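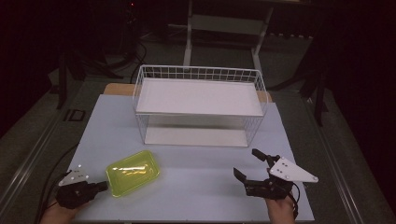

Alistair Guthrie wrote in under the last storage piece to ask whether a wire rack with solid panels is worth having over an ordinary open basket, given that small trays tip and catch on bare mesh. He had been using an open basket for seed packets and screws and was tired of fishing things out through the sides.

The rack tested was the Lindard two-tier in white, together with the Kütt shallow tray in translucent yellow-green. Both came from the Flestwood shop in Mistham and were used on a workbench from March onward.

Construction

The Lindard is a rectangular cage of thin metal rods with a solid white panel near the top and a second one lying flat at the bottom. The walls between the two are open grid. The upper panel sits near the rim and gives a flat surface over most of the interior. Small items stay where they are put, and a tray slides across without snagging, so the answer to the question is yes for anything with a flat base and a low center of gravity.

The open walls matter more than expected. Contents of the lower tier can be identified from the side without lifting anything, and dust does not collect in corners as it does in a closed box. The drawback is that pencils, cable ties and anything else narrow will work through the grid. Those belong in a tray.

Load

Loaded evenly with 2,000 grams of boxed hardware on the upper panel, the rack stayed level. With 800 grams placed at one corner there was slight movement at the opposite side - not enough to shift a tray, but enough to feel by hand. Heavy items should go on the lower tier.

The tray
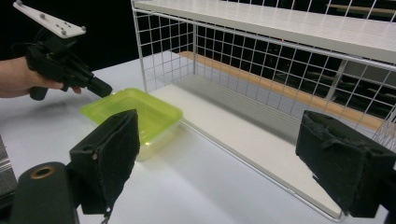 Kütt tray in front of the Lindard rack.

The Kütt is a shallow rectangle with rounded corners and a raised rim. The corners are easy to wipe and let a fingertip get under flat washers. The plastic is clear enough to show whether a tray holds anything, though labels are still needed to tell similar parts apart. It is glossy, and under a strong bench lamp the inner floor throws highlights that make bright screws harder to pick out. A sheet of paper in the bottom cures this.

Fifty M4 screws fit in a single layer with room to sort. The rim is too low for carrying a full tray one-handed.

Cleaning

The panels wipe down with a damp cloth. The grid takes longer, mainly at the crossings, where a soft brush works better.

Ratings

Lindard rack: recommended for light bench storage, less so for tools.
Kütt tray: recommended for sorting. Buy 2, as one is always in use.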